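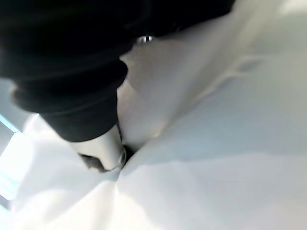 Wrist view, white cloth, tip down in the folds.

Wed 12 June

Right, budget day, or near enough. Amrit wants the equipment list before the end of the week and I've been putting it off by fiddling with the cloth work, so I'm writing it down here where I can't lose it.

Main question is still the gripper. We can buy a second complete one from Breneck, or keep the one we've got and spend the money on spare tips and a better wrist camera. I went in wanting the second gripper (who wouldn't!) and I've slowly talked myself round to the other option. Look at the view we get once the tip is down in the fabric. The housing takes up most of the top left, the cloth is so close it's all soft focus, and the one fold I care about is a grey smear going off to the upper right. A second gripper gives us two of those.

Prices so far, all before VAT:
Pleveo tips, 13 each, minimum order 6
Breneck mounting plate, 109
Mathias short-focus lens, 62
Zinari camera - still waiting on a quote, chased them again this morning

So tips come to 78, and with the plate and the lens that's 249 before the camera. I'd like to order the tips now regardless. They're the part that touches everything and I don't want to be stuck in November with one left and a three-week lead time, which is what happened with the belts.

The lens I'm less sure of. Senan reckons white cloth under our lights will blow out whatever glass we put in front of it, and he may have a point, the top right corner is nearly pure white as it is. Dimming the lamps costs nothing. Try that first, then buy the lens if the folds still won't show. Must remember to write down the lamp settings this time.

Also need to ask whether the plate takes the Zinari housing without an adaptor. The drawing they sent has no hole spacing on it, so I've emailed. If it does need an adaptor I'd sooner make one on the mill than pay for it.

Left for tomorrow: dark cloth for comparison, storage drawer for the new tips, spreadsheet to Amrit.

Filed under: Workshop log / Kit and spending

3 comments

Amrit Fortin
Fine on the tips, send me the order form. Can the plate wait until Zinari come back to you? I don't want to pay carriage on a return.

Senan Tierney
Lamps first, please. There's a dimmer in the bottom drawer of my bench - bring it back after.

Amrit Fortin
And put VAT in the spreadsheet, I had to redo the last one.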